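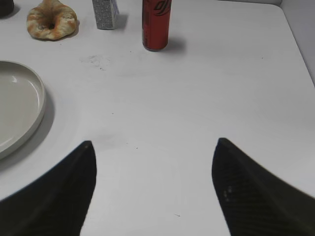
Ekia side plate, off-white

Item 947. Sold singly or in boxes of 2.

The Ekia is a plain round plate with a raised rim and a flat center, sized for breakfast and small lunches. A bagel, a roll or a slice of cake fits with space left for a knife. The rim keeps crumbs and melted butter on the plate – handy if you eat at a desk.

Material: ceramic
Color: off-white
Dishwasher: yes, either rack
Microwave: yes
Oven: no

Designed by Drita Perić for Itura. The matching bowl and mug are listed under Inel.

Orders of 40 or more plates for cafes and canteens ship on a pallet. Write to Sorin Vidmar in trade sales for a quote. Next delivery to our warehouse: November.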